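Wendedecken und Kissenbezüge richtig falten und verstauen

Stand: 2021-06-05

Zweiseitige Stoffe machen beim Zusammenlegen mehr Mühe als einfache. Die beiden Lagen verschieben sich gegeneinander, die eingefasste Kante trägt auf, und nach ein paar Wochen im Schrank sitzt der Knick an einer Stelle, an der man ihn nicht haben will. Die folgende Anleitung gilt für Wendedecken, zweifarbige Kissenbezüge, gefütterte Tischläufer und ähnliche Teile mit Einfassung oder Paspel.

Was man braucht

Eine freie, saubere Fläche, die mindestens so breit ist wie das halbe Stück. Ein Bett geht auch, ein Tisch ist besser, weil man auf der weichen Matratze die Kanten schlecht ausstreichen kann. Dazu eine Fusselbürste und, wenn der Stoff länger liegen soll, ein Bogen säurefreies Seidenpapier. Wäscheklammern nur mit glatten Backen verwenden, die gezahnten hinterlassen Abdrücke.

Vor dem Falten

Das Stück muss vollständig trocken sein. Bei zwei Lagen fühlt sich die Außenseite oft schon trocken an, während die Naht innen noch klamm ist. Zum Prüfen fasst man an die Einfassung, am besten an einer Ecke, wo mehrere Stofflagen übereinanderliegen. Ist es dort kühl, bleibt das Teil noch eine Stunde hängen.

Danach nimmt man den Stoff an der oberen Kante auf und lässt ihn frei hängen. Durch das eigene Gewicht zieht sich die untere Lage gerade, und man sieht, ob die Rückseite irgendwo länger heraushängt als die Vorderseite. Zwei- oder dreimal leicht schütteln genügt. Kräftiges Ausschlagen wie bei einem Bettlaken bringt nichts und belastet die Naht an der Einfassung.
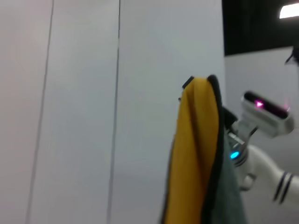 Bleiben Längsfalten stehen, streicht man sie mit der flachen Hand von oben nach unten aus. Knicke, die sich so nicht lösen, werden von links gebügelt, bei Wendestücken also von der Seite, die seltener oben liegt. Die Temperatur richtet sich nach der empfindlicheren der beiden Lagen. Die Einfassung selbst wird nur angedrückt und nicht gezogen, sonst wellt sie sich.

Falten Schritt für Schritt

1. Stück flach auslegen, die schönere Seite nach unten.

2. Die linke Kante auf die rechte legen. Dabei die Einfassungen nicht genau aufeinander legen, sondern einen Fingerbreit versetzt. So entsteht kein dicker Wulst am Rand.

3. Vom Bruch zur offenen Kante hin ausstreichen, die Luft muss nach außen.

4. Den entstandenen Streifen der Länge nach in Drittel teilen. Erst das untere Drittel nach oben schlagen, dann das obere darüber.

5. Bei großen Decken noch einmal zur Hälfte legen. Kissenbezüge und Läufer bleiben gedrittelt.

Die schönere Seite liegt am Ende außen, die Rückseite ist geschützt. Wer lieber die Rückseite außen hat, zum Beispiel bei hellen Stoffen, die im Regal einstauben, legt im ersten Schritt einfach andersherum aus.

Dünne Teile kann man auch rollen. Das klappt gut mit Läufern und weniger gut mit wattierten Decken. Die Rolle nicht zu fest wickeln und die letzte Kante nach unten drehen.

Verstauen

Gefaltete Stücke liegen mit dem Bruch nach vorn im Fach. Man kann dann ein einzelnes Teil herausziehen, ohne den Stapel auseinanderzureißen. Schwere Decken kommen nach unten. Wir benutzen im Regal die Stoffkästen von Drulell, in die eine Decke und zwei Bezüge passen. Die schmaleren Kästen von Kavville sind für Läufer in Ordnung, für Decken sind sie zu niedrig. Ein Karton tut es auch, solange er sauber ist und nicht direkt an einer Außenwand steht.

Was nur in einer Jahreszeit gebraucht wird, sollte zwischendurch einmal umgelegt werden. Bei uns ist das im Februar: auseinanderfalten, lüften, an einer anderen Stelle wieder falten. Seidenpapier kommt in die Brüche, zusammengeknüllt zu einer lockeren Wurst. Plastiktüten eignen sich nicht, auch keine mit Reißverschluss.

Häufige Probleme

Die Lagen haben sich verschoben: Noch einmal aufnehmen, hängen lassen und an den unteren Ecken leicht nach unten ziehen. Hilft das nicht, ist meist eine Lage beim Waschen eingelaufen. Dann lassen sich die beiden Seiten mit ein paar Handstichen in der Mitte fixieren.

Dunkle Einfassung färbt ab: Beim ersten Waschen ein Farbfangtuch dazugeben und das Stück nicht nass zusammengelegt liegen lassen. Im Schrank hilft ein Blatt Papier zwischen Einfassung und heller Fläche.

Der Stapel kippt: Die Einfassungen liegen alle auf derselben Seite. Jedes zweite Teil umdrehen.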